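Yara Twal on keeping the Histex plugin layer small

2021-02-09

Histex is a content management system for sites with many editors and few developers. Its plugin layer was rewritten over the past two release cycles, and the maintainer responsible for most of that work is Yara Twal. We spoke by video call about the settings schema, the migration path from the older Mudley plugins, and what she would remove if she could.

The first topic was the schema itself. In the old layer, every plugin stored its options as a serialized blob in one text column. The new layer still uses a single column, but the contents are validated JSON, and each plugin declares its fields in a Python class.

"The blob was fine as long as you never had to query it," Twal said. "Then someone wants all the pages where the image block has no alt text, and you are loading every row and unpacking it in memory. On a site with 4,000 pages that takes long enough for the request to time out."

She did consider giving each plugin its own table. The Hattar fork does this, and she has read its code closely. Her objection is to the number of migrations. Any new option on any plugin becomes a schema change, and sites that pin their versions end up with a queue of them to apply in order.

"I have nothing against Hattar. If you have four plugins and they never change, tables are the better design. We ship 26."

Fields in the declaration class are typed. A field can be a string, an integer, a choice, a reference to another object, or a list of any of these. Nesting stops at one level. That limit has drawn more complaints than anything else in the rewrite, and I asked whether it would be lifted.

"No. The form renderer could handle two levels without much trouble. The diff view can't. When an editor compares two revisions, we show which options changed, and with nested lists you get output that is technically correct and that an editor can't read. If you need more structure, make a child plugin. The tree already exists for that."

Reference fields are the part she is least satisfied with. A reference is stored as a model label and a primary key, so the database can't enforce it. Deleting the target leaves a stale pointer. The renderer treats a stale pointer as an empty field and writes a warning to the log, and a management command lists the affected rows.

"It should be a signal handler that runs at delete time," she said. "I wrote one. It worked and it made bulk deletes very slow, so it is off by default. Turn it on if you rarely delete things."

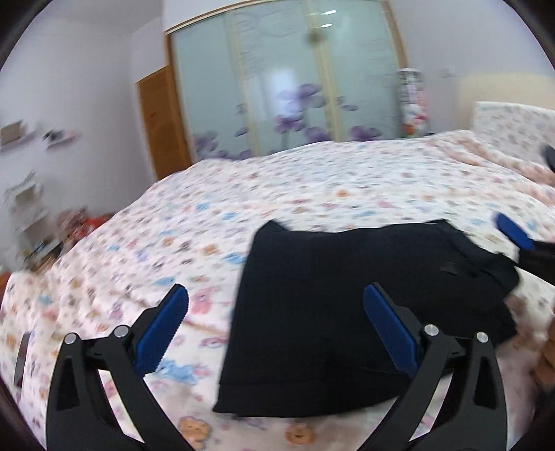
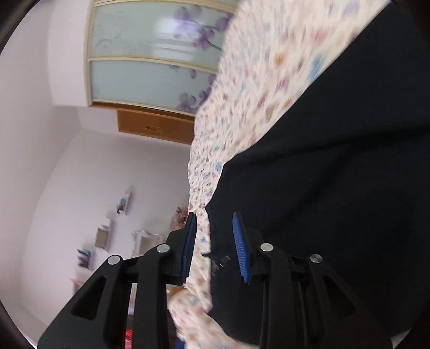
Migration from Mudley came next. Mudley was the plugin collection most Histex sites used before the core team brought plugins in house, and many sites still run it. The converter reads the old blobs, maps known keys to new field names, and puts unknown keys in a holding field called "unmapped". Nothing is dropped unless the site owner runs the cleanup step separately.

Twal recommends running the converter with the dry-run flag first and reading the report. The report groups rows by plugin and lists the unknown keys for each. In her experience the unknown keys are mostly local additions, typically an extra CSS class or a width setting that a developer patched in years ago.

"People forget they patched it. They open a ticket saying the converter invented a key. I ask them to grep their own repository, and the ticket goes quiet."

The converter works in batches of 200 rows, each in its own transaction. A failed batch is rolled back and its row numbers go into the report, and the converter moves on. It is safe to run again, as converted rows carry a version marker and are skipped.

Extra CSS classes are now handled through a site-level registry. A developer lists the permitted classes under a plugin name in the settings file, and editors see them as checkboxes. Free text entry was removed. Inline styles were removed as well, apart from a background color option on the section plugin.

"We had a site where the same margin was typed in 10 different ways," she said. "Pixels, ems, with and without a space, one with a comma in it. The browser ignored the one with the comma and the editor had been adding blank paragraphs to make up for it."

The Cultberg theme, which many Histex sites use as a starting point, registers its own classes on startup. Load order matters. If Cultberg comes after the site's own application in the settings file, its list replaces the local one. Twal called this a bug in the registry, and said the fix, which merges the two lists, is written and waiting for review.

I asked what she would take out. She named the plugin alias feature, which lets one plugin instance appear on several pages. Cache invalidation for aliases takes up more code than the feature itself, and permissions are checked against the source page only, so an editor with access to an alias can't always change it.

"I would replace it with a snippet model and plain foreign keys. I proposed that in October. There was agreement in principle and no one to write the upgrade step, and that includes me."

The next release contains the registry fix, a faster report command, and no new plugins.

Comments

pk_lindqvist
Does the dry run take locks? Our database is shared with another service and I can't run it during the day if it does.

tomas.r
It only reads. The real run locks rows per batch. I ran it on a copy first and compared the reports, they matched.

gridless
One level of nesting is still too strict. Child plugins for a list of opening hours is a lot of clicking for our editors.

m_oduya
We hit the Cultberg load order thing last month. Moving the theme above our own app in the settings fixed it for now.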